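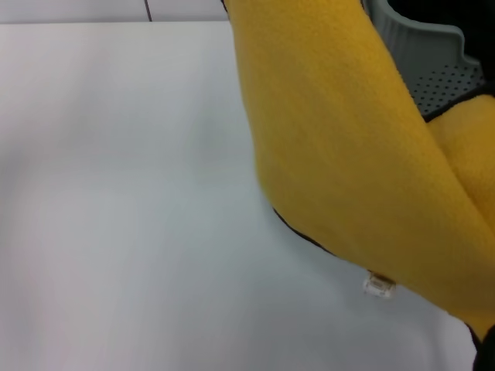
Studio Ceramics and Applied Arts, Unit 4
Handout: Writing a catalog entry for a thrown vessel
Tutor: Ermelinda Leitão

Read this before the November handling session. You will each be given one pot and will write one entry for it, 127 words at most.

Order of information

Start with the form and the maker's mark, then body, glaze, decoration, size and condition. Keep to this order even when the decoration is the first thing you notice. Someone checking a shelf of similar bowls needs the shape first.

Form
Name the type in one or two words: footed bowl, lidded jar, bottle, charger. Then follow the profile from foot to rim. Say whether the foot is turned or left as cut from the wheel. Look for throwing rings inside the wall and say if they have been smoothed away.

Body and glaze
Earthenware, stoneware or porcelain. If you can't tell, write "ceramic" and leave it there. Give the glaze color in plain words before any technical name. "Gray-green, pooling darker in the well" tells the reader more than "celadon" alone. Note where the glaze stops.

Decoration
Give the method and the place: incised below the rim, slip trailed across the well, wax resist on the shoulder. Use "attributed to" only when there is a paper source. The Sobczak jars were listed for years under the wrong workshop on the strength of a similar brushmark.

Size
Height first, then greatest diameter, in millimeters. Measure to the highest point of an uneven rim. The large Mistarness charger is 400 across and 880 around the rim by string, less than a true circle would give you, so one of those figures is wrong. Find out which before you copy either one.

Condition
Chips, cracks, crazing, old repairs. Give the position by clock face with the mark at six.

For next time
Read the Cluvton sale list, lots 1 to 200, and bring two entries you would rewrite. The Ceredico glossary is on the shelf by the kiln room door. Please sign it out.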